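A Day at the Hasell Paper Mill
7 May 2025

I have wanted to see the Hasell mill since I was old enough to fold a paper boat, and this spring they finally opened the doors to visitors again. It was worth every mile of the drive up to Stultholm!

Our guide was Raili Manninen, who started on the sorting floor and now looks after the old machine hall. She walks fast, so wear decent shoes. First stop was the pulp room (warm, loud, smells like wet cardboard and oatmeal), then on to the long drying line, where the web runs for 157 feet before it reaches the first cutter. I could have stood there all afternoon watching it come through.

After lunch there was a choice of the water plant or the booklet workshop. I picked the workshop, where you fold your own sheets and staple them down the spine.
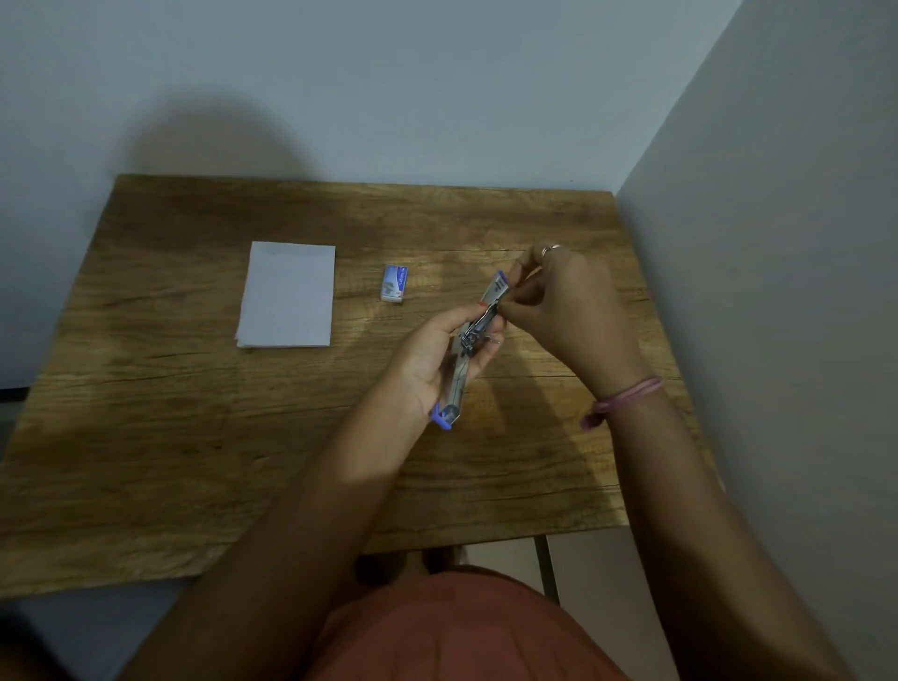

The cutting hall

The big cutter is called Saber, and it deserves the name. It takes a stack of 500 sheets and goes through it with one low thump that you feel in your knees. Raili let us handle the trimmings, long curly ribbons of cream and gray, and I came home with a pocketful.

Next door is the sample library, with roughly 2000 papers in flat drawers. Ask to see the Pistoto range, a soft, toothy stock they made for printmakers and dropped years ago. I held a sheet up to the window and the watermark was so crisp, a little heron standing in reeds!

Back to folding for a minute, as I got hooked on it. Raili's tip was to find the grain first and always fold along it. My creases got much better after that.
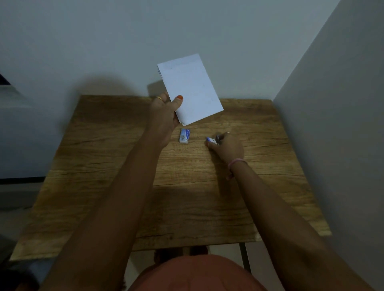 A folded sheet at the workshop table.

Tours run until the end of September and the parking lot fills early. The mill shop takes cards, and the bags of offcuts by the door are a bargain.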